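On Keeping a Household Inventory

Posted 2/4/18 by Nouhaila Tahiri

Readers of this blog will recall that in March I wrote on the subject of home insurance renewals, and that several of you wrote back to ask how I keep a record of what my household owns. The present post sets out the method I have used for six years. It is offered as one person's practice and should not be taken as professional advice.

My interest in the matter began after a burst pipe in the apartment on Masulbridge Road. The water came through the ceiling of the back bedroom, where I kept winter clothing, a sewing machine and most of my late aunt's books. The insurer was courteous and asked for a list of the damaged items with approximate values and dates of purchase. I had neither list nor dates. I was able to produce 20 receipts from a kitchen drawer, of which the larger part concerned groceries. The claim was settled in the end for $1,072. A second and more careful list, drawn up with my sister's help over the following weekend, came to $2,115, but by that time the file had been closed and I did not pursue it.

The first principle I would put forward is that an inventory should be organized by room. I began by sorting according to type – furniture, electrical goods, clothing, kitchen equipment – and abandoned the attempt within a month. Many objects belong to more than one type, and the list could not be checked without walking back and forth through the whole apartment. A list arranged by room can be checked while standing in the room.

The second concerns the level of detail. It is not necessary to record every spoon. I enter cutlery as a single line, bed linen as a single line for each bed, and books by the shelf, except where a volume has particular value. Anything that cost more than $50 receives a line of its own, with the maker, the model number where there is one, the place of purchase and the price paid. For inherited items I write the name of the person from whom they came and leave the price blank until I have had an opinion on it.
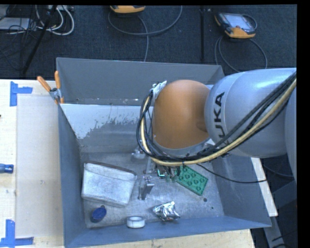 Receipts deserve separate mention. Those printed on thermal paper fade, in some cases within two years, and a blank slip is of little use to anyone. I now copy each one on the day of purchase and store the copy under the name of the room in which the item will be kept. The originals go into a document box, sorted by year. When an item is sold or given away, its receipt is removed and the line in the inventory is struck through, with the date. I do not delete lines. A record of what has left the household has proved useful on two occasions, once when my brother and I could not agree on whether he had returned a ladder.

As to the format, I have used both paper and a spreadsheet. The current version is a spreadsheet with seven columns, printed once a year and kept at my sister's house in Pillberg. Storing the only copy in the home that it describes would defeat the purpose. I am aware that there are programs for this work, and one reader, signing as Alaoui, wrote at length in favor of them. I have no objection, provided that the list can be exported in a form that will still open in ten years.

The review takes place each spring and occupies one afternoon. I begin at the front door and proceed clockwise. The storage unit in the basement is left for the following day, as the light there is poor and the work is slower. This year the review brought out a number of errors, including a desk lamp listed twice and a set of suitcases that had been recorded in the hall closet and is now with my cousin in Skerov.

A few readers have asked whether photographs should be taken of each item. My own practice is to photograph each wall of each room once a year and to take separate pictures only of jewelry, musical instruments and anything with a serial number. The serial number should be legible in the picture, and it should also be typed into the list.

Comments on this post will remain open for the usual period. Questions about depreciation tables, which several of you have raised, will be taken up in the next entry.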